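Small Arm, Short Lessons: Zistdale Team Trims the Training Time for Tabletop Robots

A small research group at Zistdale says it has found a gentler way to teach a desktop robot arm to tidy up after people, and it takes a good deal less teaching than the team expected when it began in November.

The method is called Clukley, and it starts with a person guiding the arm through a simple chore, such as picking up a block and dropping it in a bin. The software then looks for the few moments in each run where the arm could easily have gone wrong — the last inch before the grasp, mostly — and asks the person to show it those bits again, from slightly different starting spots. Everything in between it is left to work out for itself.
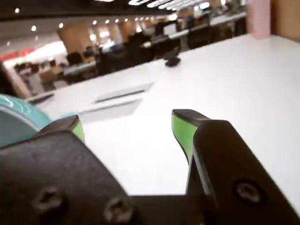

The view over the gripper's two green-padded fingers, at the Zistdale work table.

"We used to record whole runs over and over, and most of what we recorded was the arm crossing open space," said Vaida Ozoliņš, who leads the project. "It was dull for the people and I don't think the robot got much out of it either."

In the group's latest round, 61 full runs plus the short repeats did as well as the 1446 full runs in its older collection, Ozoliņš said. Teaching a new chore now takes roughly 16 hours, and that includes the coffee.
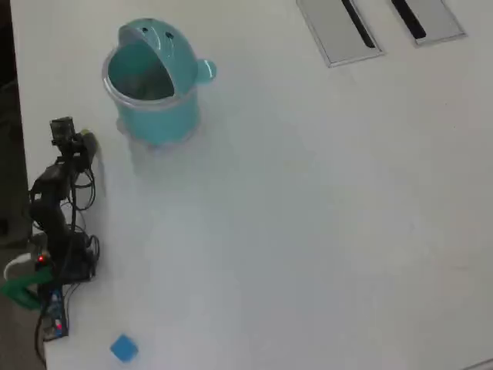

The chores are kept plain on purpose, said Ignacio Montecinos, who wrote most of the software and still does a fair share of the guiding himself. He likes a small cube and a bin with a wide mouth, and he moves both of them between runs so the arm can't simply learn one path by heart. Shiny things and soft things remain a struggle, he added, and the group has 11 objects set aside that the method handles poorly.

Trinidad Gaete of Movow, which is helping to pay for the work, said the company hopes to try Clukley on its own sorting benches next. The team plans to share its recordings with other labs once they have been checked over.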